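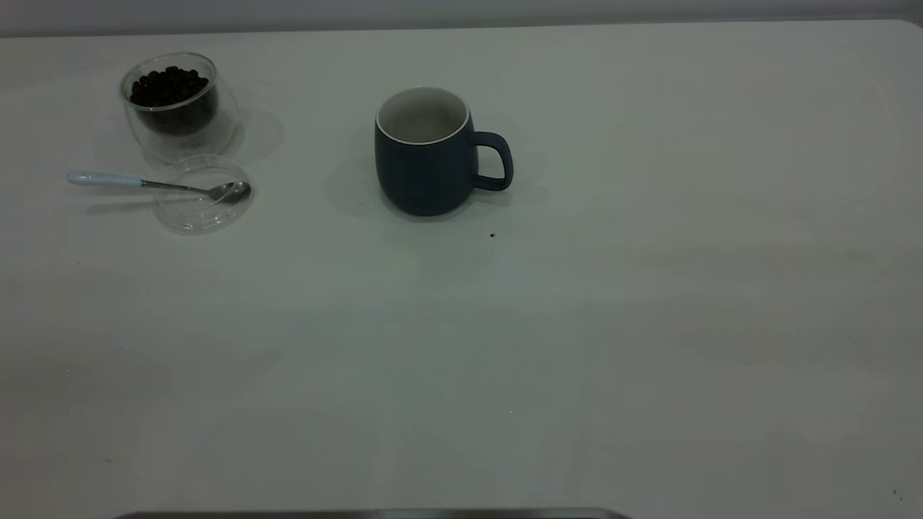

Wetis holds its dividend as commercial lending slows

Wetis reported full-year results on 22 February 2025, and the headline was steadier than most analysts had expected. Net interest income was down slightly, fees were up, and the board kept the final dividend where it was last year. The shares rose in early trading and gave most of that back by the close.

The bank is best known for lending to mid-sized companies, and that is where the trouble is. New commercial loans fell in each of the last two quarters. Customers who borrowed heavily when rates were low are now paying down what they owe and putting off new equipment and buildings. Management said the pipeline had improved since the new year but would not put a figure on it.

Deposits tell a different story. Savers moved money out of current accounts and into fixed-term products for most of the past year, and Wetis had to pay up to keep them. That shift has now slowed. The average cost of deposits fell in the final quarter for the first time since rates peaked, and the finance team expects it to keep falling as older fixed-term accounts mature and roll over at lower rates.

How much of that benefit Wetis keeps is another matter. Loan rates are falling too, and its corporate borrowers are mostly on floating terms, so their payments adjust within weeks. The deposits take months. For the first half of this year the bank will be earning less on its loans before it is paying much less on its savings book. The margin guidance of "broadly flat" depends on the second half making up for the first.

Costs were the weakest part of the report. Expenses grew faster than income for the second year running, mostly on staff and software. The bank is closing 7 branches and moving their customers to nearby offices. It has also agreed to combine its three back-office centers into a single site, although the savings from that won't show up until next year. Severance will be booked in the current quarter. The group had 3,397 employees at year end, slightly fewer than a year earlier.

Chief executive Pravesh Naidoo told analysts on the call that he would not chase volume. "We can write more loans tomorrow if we want to price them badly," he said. "We did that once before and spent years cleaning it up." He was referring to the property lending the bank took on before he arrived, the last of which was sold last summer.

Asked twice about buybacks, Naidoo said the board would look at the question again in April, when the regulator's review of capital requirements is due to be finished. Wetis has more capital than it needs under the present rules. Some shareholders have been pressing for a return of cash since the property book was sold, and the answer did not please all of them. One fund manager on the call pointed out that the same reply had been given at the half-year stage.

Bad debts stayed low. The charge for the year was smaller than the one before, helped by the release of provisions that had been set aside for two large borrowers, both of which refinanced elsewhere. Take out those releases and the underlying charge went up a little. Transport and food wholesale were the sectors where more customers fell behind. Neither is a large part of the book.

The payments business had a good year. Votik, the card processing unit Wetis bought outright after several years as a minority owner, added merchants in all of its regions and made its first full-year operating profit. It accounted for most of the rise in fee income. The bank has no plans to list it separately, though the question comes up every time results are published.

Competition there is getting harder. Diltus, which sells card terminals to small retailers, cut its standard fee in the fall and has been offering new customers several months without a monthly charge. Votik has not matched the cut. Its managers say merchants stay for the next-day settlement and for the credit line that comes with the account, and that so few have left that a price reduction would cost more than it saved. That may hold for restaurants and larger shops. For the smallest merchants, who rarely use the credit line, the fee is most of what they look at.

Delić, the regional lender often mentioned as a possible merger partner, was hardly discussed. Naidoo said there were no talks. The two banks overlap in only a handful of towns, and a deal would give Wetis the retail deposits it lacks. It would also bring a mortgage book with long fixed rates that were set too low, and any buyer would have to mark that down on day one. At current prices it is hard to see how Wetis could pay for Delić without issuing new shares, and its own stock still trades below book value.

For holders of the stock, the case has not changed much. The dividend is covered, credit quality is sound, and the share price already reflects slow growth. What is missing is evidence that costs can be brought under control. Management has set a target for the cost-to-income ratio and has now missed it two years in a row. The target was left in place for this year, with a new date attached.

First-quarter figures will show the severance charge and the low point for the margin together, so the reported profit is likely to look poor. Investors should pay more attention to the new loan numbers and to whether deposit costs have kept falling. The final dividend will be put to shareholders at the annual meeting, along with the election of three directors and a revised pay policy for senior executives.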